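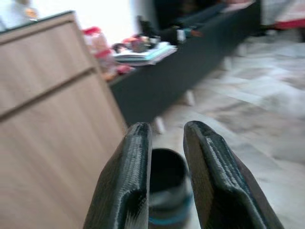
How do you clear the top of a low TV stand without moving the mess to the floor?
Work from one end to the other, put each item straight into its pile on a table, and leave the floor for last.

What you need
A table or bed to sort on, a shoebox, a microfiber cloth and a bag for trash. A long stand takes me about 45 minutes.

Clear the top
Start with paper. Stack notebooks and loose sheets together and read them later. Small things go in the shoebox – don't stop to find a home for each one. Wipe the bare top along its length, then put back only what you use in that spot.

Under the legs
Short legs leave a gap that collects dust. Wrap the cloth around a ruler and pull the dust toward you. If the stand has to move, lift it. Dragging can leave marks on polished stone.

The floor
Pick up cups and anything else standing on the floor, then sweep before you mop. Use a stone cleaner with a neutral pH. Vinegar and lemon juice etch marble, so keep both off it. Wring the mop well and dry the seams with a towel.

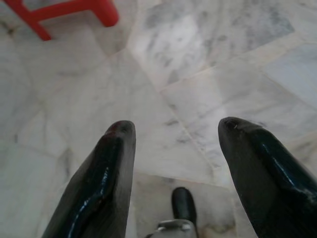
Polished marble tiles with gray veining.

Let the floor dry fully before you set anything back down. Felt pads under the legs should be checked each August and replaced when they go flat.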